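Prácticas de Automatización – Unidad 4
Puesta a punto de la pinza con almohadillas (celda Hellero)
Apuntes de clase. Profesora: Kavitha Achari

Antes de empezar, la celda debe estar parada y el selector en modo manual. El turno de prácticas es de 2 alumnos por puesto: uno maneja la consola y el otro trabaja sobre la mesa.

Revisión de las almohadillas. Se mira el borde de cada una y se pasa el dedo por la superficie. Si el fieltro está levantado o brilla por el uso, se cambian las dos a la vez. El recambio se pide a Voten con la referencia 485. Los tornillos del soporte se aprietan en cruz, sin forzar – la rosca del inserto se daña con facilidad.

Cero de apertura. Se cierra la pinza en vacío, despacio, hasta que las caras se toquen en toda su altura. Si solo se tocan por abajo, hay que corregir el ángulo antes de guardar el cero. 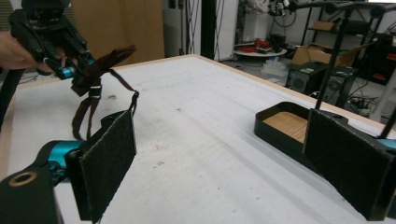
Las correas y otras piezas blandas exigen más cuidado que las rígidas. Un extremo suelto puede engancharse en la esquina de una almohadilla y tirar de ella al separar la mano. En ese caso se para, se abre la pinza y se libera el extremo a mano, nunca con el movimiento del robot.

Registro. En la hoja se anotan el valor del cero, el estado del fieltro y el número de ciclos. Al pasar de 600 ciclos se repite la revisión completa.

Para la próxima sesión: leer el capítulo 12 del manual de Rekha Bhat y traer la hoja rellena.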